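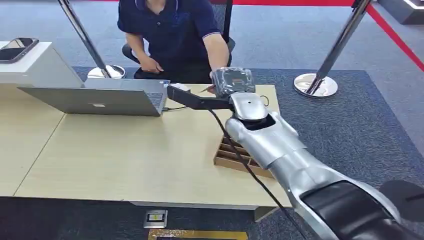
Helex key safe for lettings and viewings

Wall mounted, for landlords, agents and sellers who can't be at every viewing. Holds 2 sets of keys. Push button code, change it as often as you like. Cover keeps rain off the buttons.

Fixings in the box, brick or stone only. Not for render over insulation, sorry. Spare cover sold seperately.

Back in stock March. Orders over £100 post free, otherwise collect from the Pukent counter. Ask for Corina Hollenstein if its a trade account.
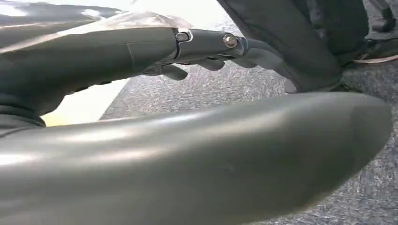

Can I give a different code for each viewing?
One code at a time on this model. Change it after the viewing, takes a minute with the door open. For timed codes that run out after 24 hours you want the Helex Plus.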